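12/05/2021 Zosta bathroom package, eval notes

Trial license from Indach came through so started on the sink routine first, toilet module later if there's time. Vendor says it runs out of the box on our humanoid, no retraining. We'll see. Loaded the stock profile, left all the speed limits where Indach set them. Force cap 11 N at the wrist, default.

Cables: leave slack on the arm side. The manual has a drawing for this and it's wrong for our shoulder, ignore page 2. 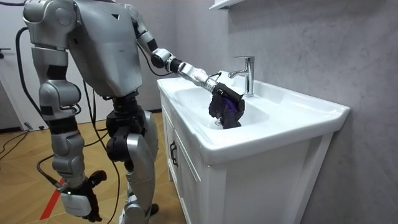 Does the package need its own computer?
It runs on the robot's onboard PC, with a license key that has to check in over the network every 12 hours or so. A separate box is only needed for the Menzies logging add-on.

Logging add-on we did take, 900 for the year. Not sure its worth it. The plots are nice but the export is CSV only and the timestamps are in local time, so they don't line up with ours without a script. Script is in the shared folder, ask me if it breaks.

Settings that matter, from what I can tell so far:
wipe pressure - low / med / high, no numbers given anywhere
edge margin - keep at default, smaller and it gets brave near the faucet
cloth mode - "folded" or "free". Using free. Folded wants their own cloth which is of course sold seperately

Sink is the white basin on the vanity, black and purple cloth. Basin only for now, deck and faucet are a different license tier (!!).

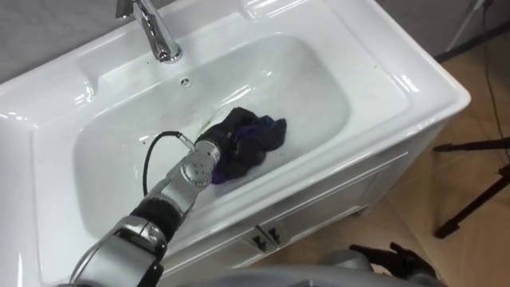

The tier thing needs sorting before we write anything up. The quote says "full sink", the config screen says "bowl". Mailed Indach, no answer yet. If full sink turns out to be an extra charge then the comparison with Zimine changes, their price has everything in it but you get a worse teach screen and no undo.

Teach screen here is good btw. Drag the points, it replans, shows the arm before you commit. Menus are slow. Error 605 came up twice on startup, manual says "contact service", restart cleared it both times. Write down the time if you get it.

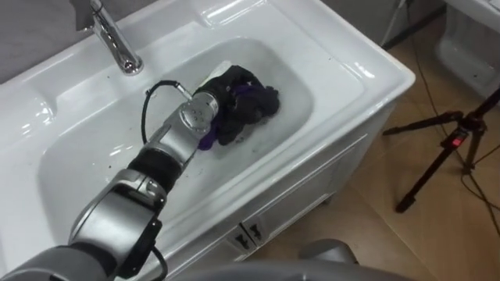 Cloth in basin, arm across from the left. Stock profile.

Still to do:
- ask Indach re: tiers and 605
- same routine with pressure on high
- get Zimine demo dates, they said December at the latest
- find out what happens when the license check fails mid run. does it stop or park? want to know before we leave it going over lunch
- fix page 2 drawing in our copy

Leaning yes on the package, no on the logging. Wouldnt sign until the quote and the screen say the same word.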